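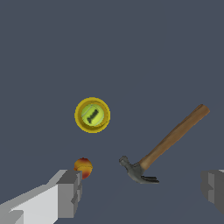 Last updated: March, 4:30 p.m.

Open day at Gadholm

What a crowd! We had room for 30 in the demo hall and about 40 squeezed in, and I was as giddy as any of the kids. The Ternano team ran their gripper in simulation on the big screen, with a peach, a claw hammer and a tennis ball sitting in a yellow cup. I love that mix. A hammer is long and heavy at one end, a peach wants a gentle touch, and a ball tucked into a cup leaves two fingers very little to grab (try it at home, it's annoying!).

Visitors got 5 minutes each at the controls, and the line went out past the coat racks. The Pirkineo group stayed late to talk about friction settings, and I could have listened all night.

The next open day is in May, same hall. Doors open at 2 p.m., so come early if you want a turn.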